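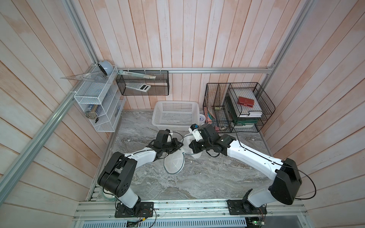
Josué Batista: small desk corner, 16th May

1/ My colour for the planks is a washed pale pink and white. I was afraid it will look like a bathroom, but I have lived with it since August and I am still content.

2/ On the back wall I have the black wire rack, fixed under a bar. The white calculator leans there and the long clear ruler has its place above it. I use both every day, so they must be at the height of my eyes.

3/ The white wire organizer hangs on the left wall. I put the big clear triangle ruler on top because it does not fit in any compartment. If you know a better place for such a triangle, please write me.

4/ Rolled light-coloured things go in the lower compartments. I tried before to keep them standing in a jar from Rennie, and they fell each time I opened the window.

5/ The plastic basket by the back wall stays empty on purpose. It is for things which have no home yet. Every evening I sort it, and my rule is maximum six things. My neighbour calls it the "sorry basket", eh.

6/ The floor has a grey marble pattern. I wanted the real stone, but the sample at Stekus was 116 dollars and I closed the catalogue very politely.

7/ Somebody asked about the small cup with the blue top. It lives near the basket. I did not plan this, I only stopped moving it.

8/ Next I will do the drawer. It has about 400 paper clips and one key that opens nothing in my flat.

Filed under: Home & Hobby, Small Spaces, Tidying

© Josué Batista | Contact | Back to top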